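About the Nerkcombe Young Performers Studio

The Nerkcombe Young Performers Studio prepares children and teenagers for work in television, film, commercials and voice-over. Founded by Asmaa Kamel, a former casting assistant, the studio began as a Sunday class in a rented hall and now enrolls 100 students each term.

Classes are divided by age, and no group has more than 14 members. Younger students begin with listening, movement and simple scene work. Older students study audition technique, script reading and microphone skills, and may apply for a place in the Ruvura Company, our touring ensemble.
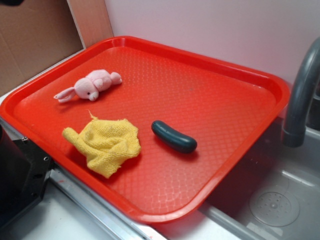
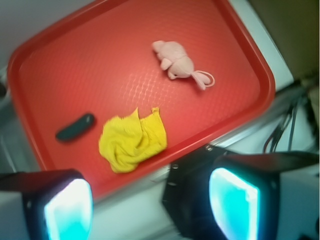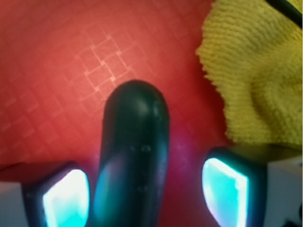
Page last changed: January

The studio does not act as an agent. Families who wish to seek representation are given a printed guide and may request a meeting with the Director of Studies. School attendance comes first — students are excused from rehearsal during examination weeks.

Performances are held in the Chukwu Room, on the ground floor of the Grakel Building. Tuition for the full program is $1,598 per year, or $1,110 for students attending one class a week. A limited number of reduced-fee places are awarded each fall by audition. Applications should be addressed to the Admissions Office.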